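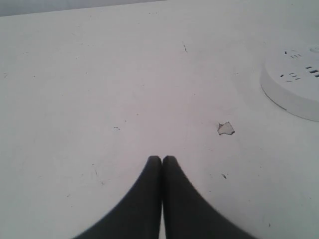
Solange Rocha

White Worktable FAQ: Your Questions on Caring for a Big White Top

I get so much mail about white tables, and I love it! I've worked at one for seven years and wouldn't trade it for any other color. These are the questions that come up most.

Why choose white at all?

The light! A white top bounces daylight right back up at whatever you're doing, and small dropped things (beads, screws, pins) show up right away. My sewing got so much neater once I could see what my hands were up to.

Doesn't it show every mark?

Yes, it does. Little dark specks, faint scuffs, light scratches all over the place. I think of it as a table that gets used, and from a normal chair most of them disappear anyway.

How do I tell a speck from a scratch?

Run a fingernail over it. Crumbs and grit lift off, dried glue feels like a bump, and a scratch will catch the nail a tiny bit. Wipe first, then check again before you reach for anything stronger.

What do you clean it with?

Warm water, one drop of dish soap and a soft cloth, wrung out well. Dry it with a second cloth. For pencil and rubber scuffs I go over the spot with a plain white eraser, which is so satisfying! Try any of this on a corner first, as tabletops vary a lot.

Can I use a scouring pad?

Please don't. It takes the shine off in patches, and the patches grab dirt forever after.

Where should the power strip go?

I'm a big fan of the round, low kind that sits flat on the table. Put it out at the side, so the middle stays open for big pieces of work and the cords don't cross your elbows. Unplug it and move it before you wipe, and keep your water glass at the other end!

Is a white strip on a white table hard to find?

Less than you'd think. The raised rim throws a soft shadow and the outlets are dark, so your hand learns where it is in a day or two.

How big a table do I need?

Mine is 93 inches long and I fill it every single time. If you have the room, go bigger than you planned.

My table looks gray in the corners. Is it dirty?

Probably just the light. Turn on a second lamp and look again. If the gray stays put, out comes the soapy cloth.

Last updated 2022-01-28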